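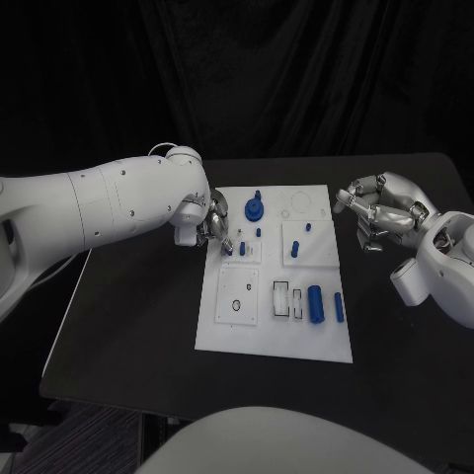 Assembly board with pegs, plates and a blue gear, with a two-armed robot fitted with multi-fingered hands.

Robot demonstration teaching is the practice of showing a robot a task so that it can later carry the task out by itself. A person either moves the robot's arms by hand or controls them from a distance, and the joint positions, hand positions and camera views are stored as the movement is made. One complete run through a task is called a demonstration or, in some workplaces, an episode.

Methods

Teaching by hand, also called kinesthetic teaching, is the older of the two main methods. The motors are set so that the arm gives way when pushed, and the teacher takes hold of it near the wrist and guides it along the path. It suits single arms with simple grippers. It is awkward with two arms, and more so with hands that have several fingers, as one person cannot easily shape both hands at once.

Teaching by remote control, or teleoperation, leaves the teacher clear of the machine. The operator may wear gloves and a headset, or hold a pair of smaller arms whose joints the robot copies. Finger movements have to be converted to suit the robot's own hand -- a step known as retargeting -- and small errors in it are a common cause of dropped parts. Most operators also report that the lack of touch is the hardest thing to get used to.

Assembly boards

Much of the teaching of fine hand work is done on assembly boards. A typical board is a flat panel carrying plates, fixtures and parts such as pegs, cylinders and gears. Outlines may be drawn on the surface as target positions. Boards are favoured for practice because the parts can be put back quickly and the same layout used again by a different operator.

Gears are usually treated as a separate exercise from pegs. A peg can be pinched between two fingertips, while a toothed disc with a raised hub can be taken either by the hub or around the rim, and the two grips lead to quite different wrist angles.

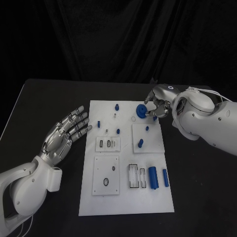 Operators are normally told to choose one grip and keep to it for a whole set, as mixed grips tend to make the learned movement hesitant.

The Privine board course, written by Oksana Bondarchuk and Akihiko Imai, divides board work into 7 exercises, beginning with reaching and ending with two-handed insertion. Trainees record 20 demonstrations of each exercise before moving to the next. Runs in which a part is dropped and picked up again are kept but labelled separately.

Amount of data

The number of demonstrations needed varies with the task and the learning method. In a trial at Vustton, Yi-an Wi trained a peg insertion task on 245 demonstrations from a single operator. A later set by Shota Mizuno contained more than 1,000, collected from several operators, and coped better with changes in the starting layout. Wi has argued that part of the difference came from the slower, more even pace asked of the second group.

Terms

The starting layout of the parts is called the reset. A pause is any stretch in which neither arm moves, and long pauses are generally trimmed before training. The idle hand is the one not in use at a given moment; many courses ask that it be held clear of the board.

See also: Remote handling; Industrial robot; Motion capture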